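Getting more out of a few demos: randomizing your tabletop scenes

August 16, 2025

If you've been training a two-handed policy in simulation and it falls apart the moment you move the plate, this one's for you! I spent most of May on exactly that problem, and the fix is a lot less work than I feared. You record a small set of demos, then replay them in freshly shuffled scenes and keep the replays that succeed. I'm using the Ostomer scene tools with the Kandpal replay script, but any simulator that lets you set object poses will do.

What you need

A humanoid model with two working hands, a task with a clear success check, and 19 good demos. My task is moving a piece of produce from a plate to a cutting board. Nineteen sounds skimpy, I know. I started with 70 and the extra ones barely changed my results, so start small and add more later.

Step 1: Cut each demo into segments

Split every recording wherever the hand changes which object it cares about. Mine has 2 segments: reach and grasp (relative to the plate), then carry and release (relative to the board). Store the wrist poses in the object's own coordinates, not the world's. Please double-check this bit. I once lost a whole evening to a board frame that was rotated a quarter turn.

Step 2: Separate task objects from clutter

Task objects get small, careful pose changes. Clutter can go nearly anywhere on the table, including partly out of the camera's view, and you can swap it freely between scenes. I pull mine from the Tandstead kitchen set. Big items are great for this (baskets especially) as they change the look of the table so much.

Step 3: Shuffle and look before you replay

Generate ten or so scenes and page through them by eye. You want the plate and board within reach, clutter off the path between them, and both hands clear of everything at the start. Vary colours and textures too. It's my favourite part, and you'll catch silly mistakes early.

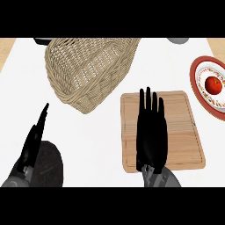 Step 4: Replay and filter

Transform each segment to the new object poses, blend the joins over a few frames, and run it. Throw out anything that fails the success check. My last batch left me with over 3000 usable episodes, all grown from that one little folder of demos!

Step 5: Train, then test on held-out layouts

Keep a set of layouts and clutter items out of training completely. I call mine the Brarkudlow split and never tune on it. If the policy does well on training scenes but poorly there, go back to step 2 and widen the clutter before you record any new demos.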